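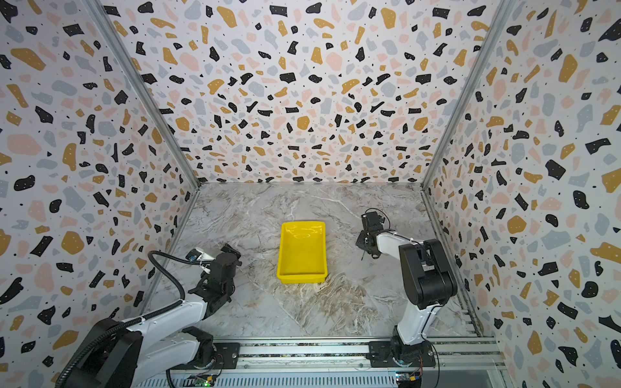
Uvlow Support replied: Thanks for getting in touch. Before we look at swapping any motors, could you tell us whether the fault shows up on both arms or only the left one, whether it happens with the gripper disconnected, and which version of Uveo is running on the controller? Please also keep the whole thread under ticket 2917 so the next tech can see the history.

Hi again, and thanks for the quick answer! I'll go in order because I've been poking at this thing all morning and my notes are a mess.

Only the left one. The right arm has been an angel since I unpacked it. The left arm homes fine, moves fine, and then somewhere in a job it stops dead and Uveo throws error 124, "joint 6 position mismatch." If I hit Clear and re-home, it's happy again for a while. Sometimes for the whole job, sometimes for two moves.

Uveo is version 2, whatever was on the card when the kit came. I haven't updated because the release notes page gives me a login box and my kit login doesn't work there (separate problem, I know, but if somebody could look at it while you're in my account I'd be grateful).

Gripper disconnected: I hadn't tried that. Trying it now.

Setup, in case it matters. It's the Uvlow two-arm bench kit, in the Fikholm enclosure with the terrazzo panels. Both arms are on the front rail, facing each other, and the shared tray goes in the middle of the floor. The right arm has the small two-finger gripper that came in the box. The left one has the Jacquet gripper, the heavier add-on from your accessories page, with the corrugated hose for the cables. I did tell Uveo about the Jacquet in the tool settings -- picked it from the dropdown, saved, restarted.

10:40 a.m.

Ran the demo routine with the gripper unplugged but still bolted on. No error. Ran it again, no error. Got excited, plugged the gripper back in, ran it, no error. So that told me nothing, thanks very much, left arm.

11:15 a.m.

Error 124 is back, gripper plugged in. It stopped on the move where the left arm swings out over the tray and rolls the wrist to get lined up for a handoff. I wrote down the pose from the screen and I'll paste it at the bottom. I re-homed and sent it to the same pose by hand using the jog buttons and it went there without a peep. Slow is fine, fast is not fine? That's my feeling but I wouldn't bet the house on it.

Uvlow Support replied: That's useful. A 124 on the wrist roll usually means the joint was asked to get somewhere and was held back, either by load or by something pulling on it. Please check that the cable hose can move freely through the full wrist roll. With power off, turn the wrist by hand from one stop to the other and tell us if you feel resistance at either end. Please don't loosen the motor screws yet.

Screws not touched, promise.

1:05 p.m.

Powered off and turned the wrist by hand like you said. Clockwise it's smooth all the way. The other way it's smooth until near the end and then it gets springy, like pushing against a garden hose, and I guess that's pretty much what I'm doing. It doesn't feel gritty or notchy. If I hold the hose up with my other hand the springiness goes away.

So I think you're onto it. Question though: how much slack is the hose supposed to have? The Jacquet leaflet has one drawing and it shows a straight arm with the hose lying along it, and no arm of mine has ever sat like that in its life. Mine goes up over the arm in a loop and back down toward the base. I routed it that way because when I had it lower it kept getting between the arm and the rail, and I had visions of it getting pinched.

Also, is the hose allowed to be tied at the upper link? I've got zip ties left over from doing the right arm and I'm not afraid to use them, but if I tie it in the wrong spot I'll just move the problem somewhere else.

1:30 p.m.

Something I forgot in the first message. The status light on the little controller board at the front stays green the whole time, including when Uveo is showing the error. Is it supposed to turn some other color on a fault? The kit manual says "see board documentation" and I don't have any board documentation. Not complaining! Okay, complaining a little.

Uvlow Support replied: The green light only shows that the board has power, so it will stay green during a joint fault. We'll ask for the manual to be made clearer. On the hose, please don't tie it past the elbow. Fix it once on the lower link, leave the rest free, and turn the hose a half turn in its clamp at the gripper so that its natural curve follows the roll. Then set the tool load again, as the dropdown in version 2 fills in the weight of the Jacquet without the hose.

Wait, the dropdown leaves out the hose? Okay, that one's going on a sticky note on the monitor.

2:50 p.m.

Done so far:

Loosened the clamp at the gripper, gave the hose a half turn, tightened it up again. It sits differently now, you can feel that it wants to go with the wrist instead of against it.

One tie on the lower link, nothing past the elbow.

Turned the wrist by hand with the power off. There's still a tiny bit of spring at the end but nothing like before.

Went into tool settings to redo the load and got stuck. There's a box for weight and a box for center offset. Do I put the hose weight on top of the number that's already in there, or replace it with the total? And does the offset change? The little help bubble just says "enter offset." I left both alone for now because I don't want to send an arm flying into a panel I only just got the fingerprints off of.

3:20 p.m.

Ran the demo at half speed with the old load numbers, start to finish, no error. I haven't gone to full speed and I'm not going to until I hear from you about those two boxes.

If you do end up wanting the arm back, please tell me whether it should come with the Jacquet on it or off. Taking it off means undoing the clamp again and I'd like to do that as few times as possible. The right arm I'm keeping, you can't have it.

Pose where it stopped at 11:15, copied from the Uveo screen: job "handoff," left arm, step "align wrist," tool Jacquet, speed full. The joint values scrolled off before I could get them all. Is there a log file somewhere on the card I can just send you?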